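How to paint a work corner white (and keep it that way)

Last updated: 6 April 2019

I love a white worktop. I painted my first one in the back room on Grirkberg years ago, mostly to use up a tin, and I've never gone back to bare wood. You can find a dropped screw in seconds, colours look like themselves, and even a gloomy afternoon feels brighter when the light is bouncing off everything around you. It's a lovely weekend job and very forgiving if you've never painted furniture before.

What you need

A board for the top (mine is 80 cm deep, and I wouldn't go smaller if you have the space)
80-grit paper for the first sand, and something much finer for between coats
Sugar soap and a couple of old cloths
Primer suited to your board
White satin paint for the top
Pale grey matt paint for the walls
A small foam roller and a decent angled brush

I bought my rollers from Andreadis, who will happily sell you a single sleeve if you ask. Any foam sleeve with rounded ends will do. The square-ended ones leave lines, and you'll be looking at those lines for years!

Getting the surface ready

Wash everything with sugar soap, even if it looks clean, and then rinse with plain water. Let it dry fully. Sand the whole board with the coarse paper in long, even strokes, going along the grain if there is one. You want it dull all over, with no shiny patches left. Fill any dents now, let the filler go hard and sand it flush.

Wipe off the dust with a barely damp cloth. Then wipe it again. There's always more.

Primer goes on thin. It will look patchy and a bit sad, and that's fine. Run your hand over it once it's dry, and if it feels like a cat's tongue, give it a light rub with the fine paper.

Choosing your whites

Here's the bit I get excited about. If the top and the walls are exactly the same white, the corner where they meet can seem to vanish, and it's oddly tiring to work at. Go a shade or two greyer on the walls. A grey with a hint of lavender is gorgeous next to a clean white top and still throws plenty of light back at you. Matt on the walls, satin on the top: matt keeps the glare down and satin wipes clean.

Paint a bit of card in each colour and stand the cards in place for a whole day before you decide. Look at them in the morning and again with the lamps on.

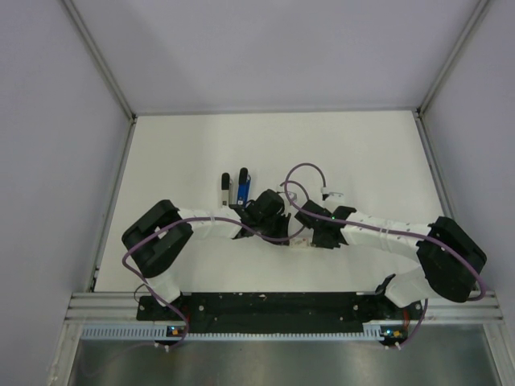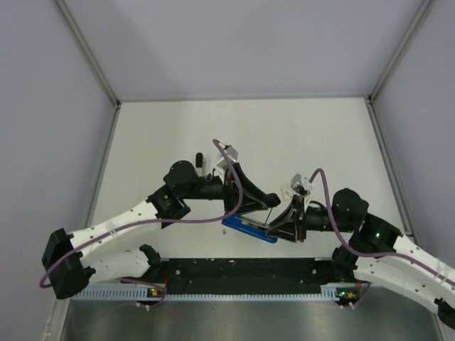 A flat white surface and pale walls. Look at the back wall in the second one for how soft shadows fall on a pale finish.

Painting the top

Stir the tin for longer than you think you need to. Pour a little into the tray, load the roller, and roll off the extra until it stops dripping. Work in strips from the back edge to the front, each one slightly over the last, then finish with one very light pass the full length of the board with almost no pressure on the roller.

Leave it for 8 hours. Rub down gently with the fine paper, wipe, and put on the second coat. Two coats did it for me over a good primer. If you can still see shadows of the filler, do a third.

Do the edges with the brush first, before each coat, and watch for drips underneath. I always miss one.

Painting the walls

Much easier! Cut in the corners with the brush, then roll. Mask the top with paper once it's hard, and peel the tape while the wall paint is still slightly soft so that it comes away in a clean line.

Looking after it

Be gentle for the first couple of weeks. The paint feels dry long before it is properly hard, and a heavy mug will stick. After that, a drop of washing-up liquid in warm water sorts out nearly everything. Pencil comes off with a soft rubber. For ink, try it quickly and hope.

I give mine a fresh coat every May, with the windows open and the radio on.

Evdokia Kalogeropoulos

Get new how-tos by email. Sign up to the Jasano newsletter. You can unsubscribe at any time.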